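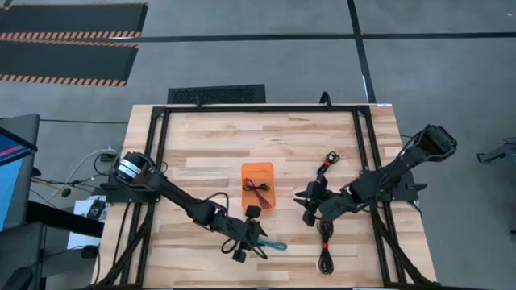 Collecting Demonstrations for a Cable Sorting Policy: What We Got and What We Doubt

Project report, Mafalda Salgado and Zhiqiang Zheng

1. Background

Our assignment was to collect demonstrations for a two-arm learning system and to say whether the data was worth collecting. Most reports we read before starting answered only the first half. They gave an episode count, a training curve and a success rate, and left it to the reader to guess how the episodes were made. We try to spend more space on the second half, and the reader should know that we finished the project less convinced than we started.

The task is putting short cables into a cup and taking them out again. We chose it over block stacking, which the previous group did, because cables change shape when they are touched. A policy that has memorized one grasp point should fail on them quickly. That was our reasoning in the proposal, and we now think it was only partly right (see section 4).

2. Setup and recording

Both arms are driven by hand through a pair of leader arms, and the recording software is Muvier, the version the lab already had installed. Muvier stores joint positions, gripper opening and video for every episode. It also asks the operator to mark each episode good or bad before the next one can start. We come back to that button below.

An episode starts with the cables laid on the table and the arms at their rest pose. The operator picks up one cable, moves it to the cup, releases it and returns. In the reverse task the operator reaches into the cup and brings a cable out. Some episodes have several cables on the table, others one or two. The instruction text attached to the episode names the cable to be moved, so in principle the policy has to read it.

Our target was 3,000 episodes. We recorded 2,000 and stopped there, partly for time and partly because we no longer believed the last thousand would tell us anything the first had not.

Each of us recorded in blocks and then swapped. We were told that 6 minutes of practice was enough for a new operator. It was not enough for either of us. Mafalda's early blocks show long pauses over the cup, and Zhiqiang's show the gripper closing before it has arrived. Those episodes are in the set. We argued about removing them and left them in, with a flag, so that anyone using the data can decide. 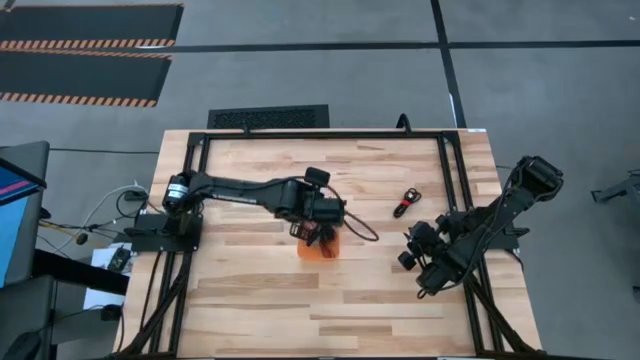
Figure 2. Left gripper at the cup, with a tied cable on the table beside it.

3. The good/bad button

Of the 2,000 episodes, we threw out 870 after review. That number is much higher than we expected and it deserves an explanation, since every one of those episodes had been marked good by the person who recorded it.

The operator decides right after the motion ends, usually while already thinking about the next cable. From the operator's seat, a cable that ends up in the cup is a success. On the video it is often something else. The gripper brushes the rim and drags the cup along. The cable drops, is picked up again, and the episode ends fine with a failed grasp in the middle. Or the second arm drifts because somebody's elbow moved.

We wrote down rules for the review on a Tuesday and changed them twice in the same week, so the first blocks were checked again under the final rules. Even then we did not always agree. When we disagreed the episode was dropped. A stricter pair of reviewers would have dropped more, and we can imagine a relaxed pair keeping nearly everything. This bothers us. The cleaned set is often treated as a fact about the task, and in our case a good part of it is a fact about two students and their patience.

4. Does the variety help?

We used tied coils and looser tangles, and we moved the cup between blocks. On paper this is variety. Looking back at the video, we are not so sure. A coil held by a tie behaves almost like a solid object: you grab it near the middle, lift, and it keeps its shape. The loose ones are the hard case, and they are also the ones that we, as operators, picked less often when we were free to choose. We did not notice this while recording. It only showed up when we sorted the episodes by instruction text.

Cup position has the same problem. We were supposed to place it anywhere within reach of both arms, but it kept returning to the middle of the table because that is where it is comfortable. Random placement by a person is not very random. Next time the position should come from a printed list.

The see-through cup was a deliberate choice. We wanted the camera to have a chance of seeing a cable from the side. Whether the policy makes any use of that we cannot say.

5. Training result

We trained one policy with the lab's Botha script and its default settings. It learned the approach to the cup well and the release fairly well. Grasping a tied coil mostly worked. Grasping from a tangle mostly did not, and the policy would sometimes lift the whole tangle and carry on as if nothing were wrong. In the forward task it often went to the nearest cable, whatever the instruction said.

We are leaving out a success rate. The test was small, we ran it ourselves, and we set up the table each time knowing what the policy found easy. A percentage would look more solid than it is.

6. Recommendations

Take the good/bad decision away from the operator, or at least delay it until the end of a block. Fix the object positions in advance. Record fewer coils and more tangles, even though the tangles are slow and annoying. Keep the rejected episodes in the archive - Tolberg, the next project on this table, may want examples of failure, and ours are plentiful.

We would also ask the next group to review a block on the same day it is recorded. Ours sat unreviewed until August, and by then the habits described above were already in most of the data.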